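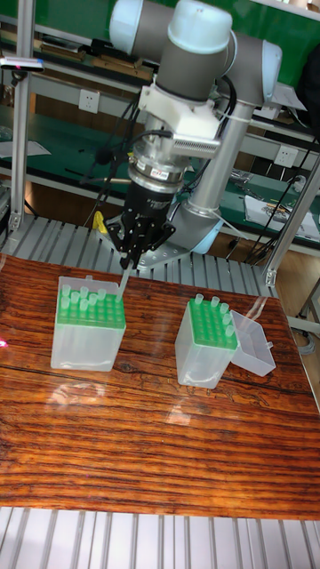 Jade Sandhu asked after the last lecture why we would spend a whole week on moving tips from one rack to another when a pipetting machine does it all day long without complaint. I promised a proper answer, and these notes are it, more or less, so please bear with me if I wander a bit.

The short answer is that a pipetting machine knows where everything is to begin with. Its racks click into a fixed deck and its head comes down in the same spots every time. Our arm has none of that comfort. The racks stand free on a wooden top, they get nudged, and the policy has to work out from camera views and joint readings where the next tip is and which hole is open. I'm very fond of this task for teaching, because it looks like nothing at all and it contains nearly every difficulty from the first half of the course – small parts, clear plastic, tight holes and a long string of steps that all look much the same.

Week 7: Learning rack-to-rack transfer from demonstrations

1. The setup

The platform is a collaborative arm with a parallel gripper at the wrist, working over two racks with green perforated tops. I'll call them "left" and "right" from here on, which saves us all from arguing over source and target when the direction is reversed. The method is behaviour cloning with action chunking, the same family we met when we read the Brimley report. If you missed that reading, do go back to it! It's short, and section 3 below will make a good deal more sense.

We collected 600 demonstrations by teleoperation. Every demonstration covers one transfer: approach, grasp, lift, carry, align, lower, release. Long episodes were cut into single transfers afterwards, and the cutting was done by hand, with a fair bit of tea.

2. Where the grasp goes wrong

Think for a moment about what the fingers have to do. A rack full of tips is a crowd, and the gripper must open wide enough to take one without bumping its neighbours.

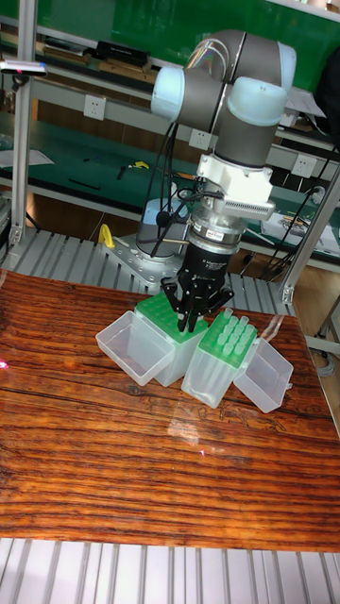
The trouble is worst in the middle of a full rack, where every neighbour is a possible collision, and it eases as the rack empties. So the difficulty of the task changes while the robot is doing it, and the order of picking matters a great deal. Our demonstrators were told to start from an outside row and work inward. Most did. A few picked whatever took their fancy, and when we trained on the mixture the policy learned to hover between two tips and close on the gap. You'll remember this from the lecture on multimodal actions: average two sensible choices and you may well get a silly one.

Penner's remedy, which you'll find in the reader, is to condition the policy on a chosen tip, marked in the camera view before the motion starts. It's a lovely simple idea. A separate small network picks the tip, and the motion policy never has to make up its mind. I'd like you to compare that with the diffusion approach from Week 5, which keeps all the choices open and samples one of them.

3. The alignment problem

Once a tip is held, the next question is how it sits in the fingers. A tip gripped a little off its axis will lean, and a leaning tip catches the rim of the hole on the way down.

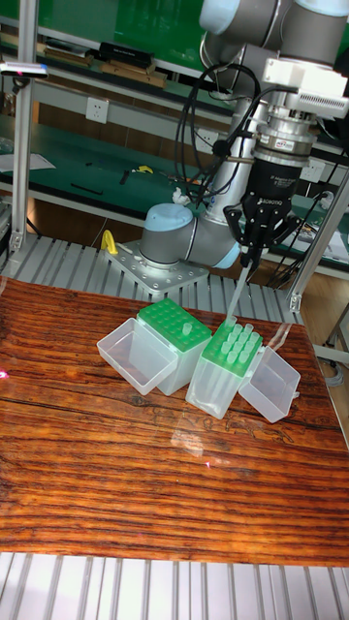 Elsa Pesonen wondered whether the wrist could just be turned to cancel the lean, and yes, in principle that's exactly the thing to do. The difficulty is measuring it. Clear plastic is miserable for depth sensing, so we estimate the lean from colour views alone, and the estimate is poorest against a bright reflection on the tabletop. We tried two ways around this:

(a) Pause and look. The arm holds still over the right rack, a small model predicts the lean, and the wrist corrects before lowering.

(b) Feel for the hole. The arm lowers until it meets resistance, then makes a slow spiral until the tip drops.

Method (b) is the older of the two and needs no learning at all. Method (a) is quicker when it works. In the Rendwood exercise you'll combine them, and I'd be delighted to see somebody do better than we did.

4. Results, and how to read them

The evaluation had 35 runs, each starting from fresh rack positions. Please don't look only at the success rate. Look at where each failure fell among the seven stages, because a policy that fails at the grasp and a policy that fails at the release need quite different cures. The log sheet on the course drive has a column for it.
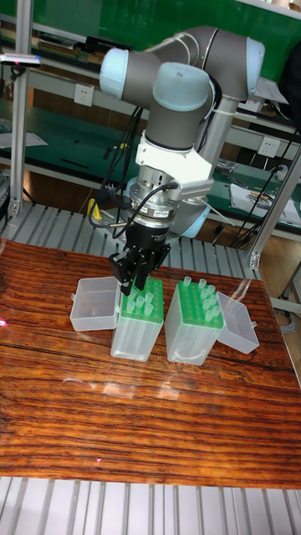
Brayden Hiebert's objection was that a run with one dropped tip shouldn't be scored the same as a run that never gets started, and I agree with him wholeheartedly. For the assignment, report both the strict score (every transfer completed) and the per-transfer score. They can tell rather different stories about the same policy, and you should write a paragraph on which one you'd trust and for what purpose.

5. For next time

Read the Jistance chapter up to the part on recovery behaviour. Bring your training curves, even if they're ugly – the ugly ones are usually more fun to talk through. If your seed matters to you, set it to 1111 so that we can compare plots across the class. Audrey-Anne MacDonald has the booking sheet for the arm, and afternoon spots fill up first, so write to her early. Lab reports go to Ginette Perron by the end of March.

We use cookies to remember your preferences and to see which course pages are visited. By continuing to browse you accept our use of cookies. Accept | Manage settings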